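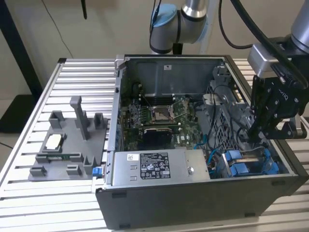 Llegué a Skurnville con media hora de retraso y la visita ya iba por la segunda nave, así que me enganché al grupo como pude. ¡Menos mal, porque lo bueno venía al final! Yolanda Sotelo nos llevó a la célula de montaje de ordenadores (dos brazos, una mesa de perfil de aluminio y una torre tumbada con la placa a la vista) y nos contó cómo la preparan. Yo iba pensando en software y resulta que se pasó casi todo el rato hablando de la bandeja gris de las piezas, que imprimen ellos mismos en 3D. El procesador va en su hueco, la memoria en su ranura, y si la bandeja se mueve un milímetro hay que volver a enseñar los puntos.

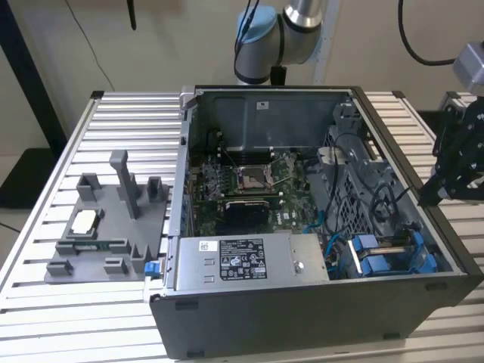 Cada 60 ciclos paran y repasan los tornillos de las pinzas, que se aflojan con tanto abrir y cerrar. Juraj Zeman lleva la cuenta en una libreta, 1.674 ciclos desde noviembre, y me la enseñó con bastante orgullo. Los cables de dentro de la caja son su pesadilla: un dedo de la pinza se engancha en uno y adiós a la mañana. También revisan el cable grueso que baja por el brazo, que el año pasado les dio un disgusto (lo cambiaron por otro más largo y listo).
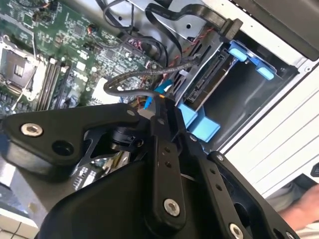 ¿Hay que recalibrar todo cuando se cambia una pinza?
Según Yolanda, basta con repetir el punto de referencia de ese brazo y probar la bandeja a velocidad lenta; el otro brazo no se toca.

Me quedé con ganas de ver el taller de Bhardwaj, que cerraba a las 11. El café, muy decente.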